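In Praise of the Loud Little Wall

28 August 2022

Somewhere along the way we all agreed that a small work corner should be painted white and left alone. I went along with it for years! My first apartment had a kitchen the size of a closet, and I read every article I could find on making it feel bigger, and every one of them told me the same thing: pale paint, bare walls, hide the spices. I did all of it. The room still measured what it measured, and now it also felt like the inside of a refrigerator.

So let me make the case for wallpaper, the busier the better, in the smallest spot you have. Birds, branches, pinecones, snow, whatever makes you happy when you look up from chopping an onion. A big living room covered in bullfinches would wear me out by October. Three of them over a tabletop are company.

The money side is a pleasure too. One roll does a corner, with enough left over to line a drawer. I paid around 100 dollars for mine, a heavy winter print from Marras, and hung it in an afternoon with a borrowed brush and a lot of muttering (the seam by the outlet is crooked and I have stopped seeing it). Doing the whole kitchen in the same paper was going to cost me 1,656 dollars. I laughed out loud in the store.

My second argument is about getting things up off the table. If you only have a few square feet of surface, the walls have to do some of the carrying, and a patterned wall is so much more forgiving of it. A rack of jars on plain white looks like clutter waiting for a cupboard. Put the same jars in front of branches and snow and the orange spice suddenly has something to talk to. Hooks go underneath. A basket goes on a rail for the snacks, which in my house means chips, and I refuse to be ashamed of a bag of chips in plain sight. It's red, it's cheerful, it gets eaten.

Then there are the bins, and here I know I'll lose some of you. I love a colored bin. Clear ones are sensible and I own a stack from Stolari, but I never remember which is which, and I have never once mixed up the yellow and the teal. Pink for a tray, why not? A cloth laid in it, the spatula and spoon resting on top, and you've got a place for tools that you'd be glad to look at over breakfast.

People tell me the birds will date. Of course they will! So did the gray everybody painted their cabinets, and that was far more trouble to undo. Paper comes down with warm water and a scraper. Until then I get snow in August and a finch over my shoulder while I wait for the kettle.

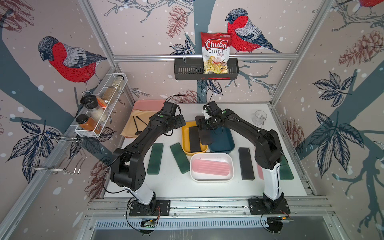 Bullfinches on the wall, spices on the rack, chips in the basket.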